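Week 4 handout: loyalty email and the repeat buyer

Read this before the September workshop. The Kedgate case is the one we will use in class, so bring your notes on it.

**Background.** Kedgate sells home goods by mail and online. It had 719 addresses on its list and sent the same message to all of them. Open rates were fair. Repeat orders were weak.

**What changed.** The list was split by last order date. Buyers from the past 52 days got a short thank-you with no offer. Everyone else got a free shipping code — no discount on the goods.

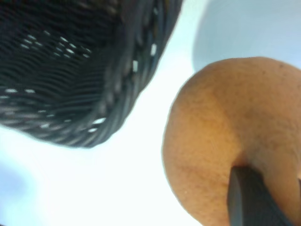
Readers at Brandeck object that a thank-you with no offer wastes a send, and that recent buyers are the easiest to sell to again. Keep that view in mind for question 2.

**Tasks**

1. Write a subject line for each group. Keep the store name out of both.
2. Decide if the recent buyers should get an offer. Give one argument for each side.
3. Draft the body text for the older group, 300 characters at most. A plain woven basket is a fine product to write about if you are stuck.

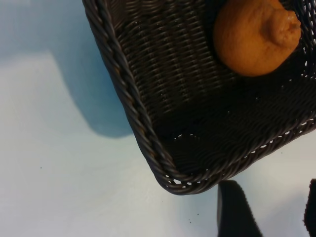 4. Compare your draft with the Dedcombe mailing in the reader. Mark any sentence that talks about the store before it talks about the buyer.

Drafts go in the shared folder by noon. Late work is read but not graded.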